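Umlow bench: pre-run inspection, two-arm cell
Shared workshop, Craddock unit, bay 4
Revision: October

Complete before every powered session. Mark each line OK, FIX or N/A. Comments from the last inspection are kept under each item.

1. Supply and emergency stop
Stop button latches and drops both arms: OK
Reset needs a separate key press: OK
Comment: Button was mounted behind the operator on the old layout. Moved to the front left leg of the bench.

2. Arm shells and fasteners
Shell screws present, none standing proud: OK
Wrist openings clear of lint and tape scraps: FIX
Comment: Wiring is exposed at the wrist opening. Jandik cover drawing is still at version one and fouls the collar at full bend. Run without covers, keep cloth and film away from the openings.

3. Cable routing
Slack on both sides at full inward reach: OK
No cable under a forearm at rest: FIX
Comment: White cables lie loose on the tabletop on both sides. Clips to be fitted 200 mm apart along each side. Check again with the hands together over the center of the table, where the pull is greatest.

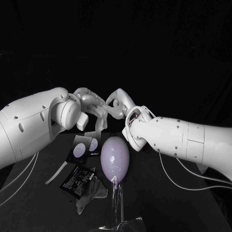 4. Hands
Fingers return to open from full curl: OK
Thumb clears palm: OK
Comment: Left index slow on the first few cycles. Run 20 open and close cycles before loading anything.

5. Sharp tools
Pointed tools counted out and counted back: OK
Grip test done with arm at low speed: OK
Speed limit set before a point is picked up: OK
Comment: Limit is 280 mm/s for normal moves. Use the reduced profile whenever a pointed tool is in either hand. Hands and faces stay behind the line until the tool is back in the cup. Eye protection for everyone at the bench, including whoever is on the keyboard.

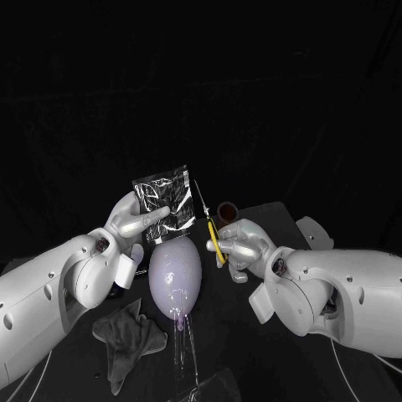 Item 5. Foil pouch in left hand, yellow-handled point in right, balloon on the table between the arms.

6. Inflated workpieces
Knot tight, no slow leak after the wait: OK
Anchor strip taped flat to the table: OK
Tape edges down: FIX
Comment: Tape wrinkles when it is laid over crumpled film. It holds, but a fingertip can catch a raised edge. Smooth the film first, then lay one wide piece. Replace the tape when the edge lifts. For two-handed holds, close the hands in small steps and stop at first contact. The Harkach grip script still closes both hands at once if the force value is left blank, so fill it in. 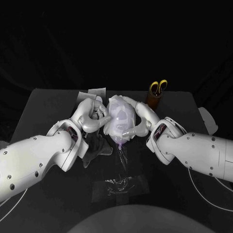
The same script writes its log only on a clean exit. After an emergency stop, copy the terminal output by hand before restarting or the force readings are gone. Almost 200 lines were lost that way on one session.

7. Table and surroundings
Cloth outside the finger path: FIX
Backdrop fixed at the top, not touching the arms: OK
Tool cup at the back, right side: OK
Comment: Cloth keeps ending up on the left under the arm. Hang it on the bench rail during motion.

8. Shutdown
Arms parked, supply off, key in the cabinet
Tools back in the cup
Open FIX items copied to the bay board

Open items carried forward: 2, 3, 6, 7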